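Forum home > Builds > Grippers and end effectors > Hand-held units
Posted by k_saengthong, Sat 9 March

Hand-held grippers: jaw lining and marker cubes, round two

Carrying on from the old thread, which got locked. We are building pairs of hand-held grippers in the shared workshop. You hold one in each hand and do ordinary jobs with them, and the recordings go towards teaching an arm to do the same jobs. The shells are white and gray plastic. Each one has a marker cube on it so the tracking can work out where the hand is.

Where we are now:

The jaws are a V shape with finely ribbed black lining. I cut the first lining from flat sheet and it peeled after two evenings. The ribbed stuff from Prultska has stayed put so far. I glue it from the point of the V outwards and leave it clamped overnight.

The task at the moment is the wash basin. Toothbrush, soap dish, pump bottle. The toothbrush is the awkward one as the handle is thin and round and it wants to roll.

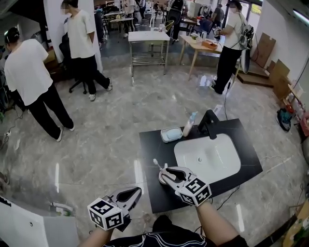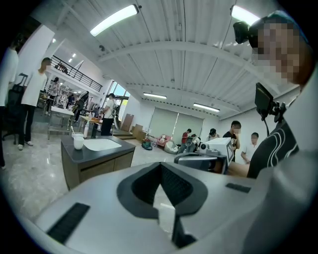 Last edited by k_saengthong: fixed the supplier name

Questions I have. Is the cube too big? And has anyone tried a softer lining for thin handles?

---

n_hamada wrote:

Cube is too big, yes. I said so in the old thread. Every time you reach down over a basin the back of it is going to catch on a tap sooner or later. I went down a size on mine and the tracking was fine at arm's length.

---

mireille.n wrote:

I don't agree with that. Ours were smaller to begin with and we lost the marker whenever the wrist turned away from the head camera. We went back up a size in May and I would not change again. If it catches on the tap, move the mount further back along the shell. That is an easy reprint.

On the lining, I tried a soft silicone from Vutico. It holds a toothbrush well but picks up every bit of dust in the building. You end up wiping it between takes.

---

k_saengthong wrote:

@n_hamada what lighting do you have? We have ceiling lights and a shiny marble floor, so there is glare from below as well. I wonder if that is why the smaller ones drop out for some people and not others.

---

n_hamada wrote:

Garage. One strip light, concrete floor. So fair enough, it could be that. I still think matt paper on the cube would do more for you than extra size. What is yours printed on?

---

k_saengthong wrote:

Ordinary office paper with clear tape over it. I know.

---

blandine_m wrote:

Take the tape off. Tape shines, and the detector sees a white patch where the black squares should be. I had the same fault for 15 days and blamed the camera – it was the tape. I now use matt label sheets, stuck down dry and trimmed with a knife.

Also, what does one unit weigh? I found anything heavy gets tiring in the forearm long before the session is over, and then the movements get sloppy and the recording is no use.

---

k_saengthong wrote:

Not weighed yet. I will do it at the weekend. Sessions are 18 minutes with a break after each, and my forearms know about it by the last one.

---

a.nowicki wrote:

Coming back to the toothbrush. I don't think softer lining is the answer. Try turning the ribs. If they run across the handle it can only touch on the tops of the ribs, but if they run along it the handle sits in a groove. I did four test pieces for the Plandia build and the lengthways ones were clearly better on pens and cutlery. Worse on flat things like a soap dish, mind.

---

mireille.n wrote:

That is the trouble though. He needs the soap dish as well, and you can't swap linings halfway through a task.

---

a.nowicki wrote:

You could do one jaw each way. It looks odd but it works on most things. I can send the drawing if anyone wants it.

---

k_saengthong wrote:

Yes please to the drawing. Plan for this week is matt labels on both cubes, mount moved back, and a mixed pair of linings on the right-hand unit only, so I can compare it with the left. The cube stays the same size until I have seen what the labels do. Sorry Noboru.

---

n_hamada wrote:

Fine. Post the drop-out numbers with and without the tape, please, and keep the mount file from before you move it.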